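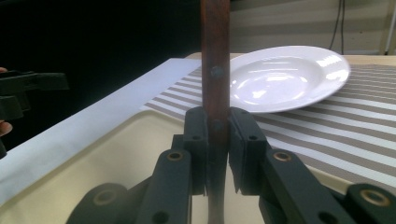 Wooden handles, week two

I said last time I would write more about the kitchen recordings, so these are my notes while I still remember them.

We work with two hand-held grippers, one in each hand. The target for the Windberg set is 400 examples, all of them short table tasks with plates and utensils. The learning system only gets what the grippers see and how they move, so the person holding them has to do each task the way a two-armed machine could do it. That took me longer to get used to than I expected.

Handles are the hard part. A narrow wooden one with rivets looks easy to hold, and it is if the pads close flat on both sides. If I come in at an angle, the handle turns between them and I have to start over. Despina Vasić thinks we should keep some of those bad starts, as long as the recovery is on the same recording. I was throwing them out until April. Now they go in a separate folder and she decides.

The other thing I changed is the table. I used to smooth the striped cloth before every take. Laimutė Lepik looked at my first 40 recordings and asked why the stripes were always in the same place. Fair question. Now I shift the cloth and the plate between takes and write down nothing about where they were.

A full session is 13 takes, then a break. My wrists set that limit — the grippers are not heavy, but squeezing them slowly and evenly is tiring. Fast squeezes make poor examples, and mine get faster when I am tired.

We have 300 left after the ones we rejected. Next up is the Greenwood kitchen, with a deeper sink and worse light. I still need to label the last folder before I pack.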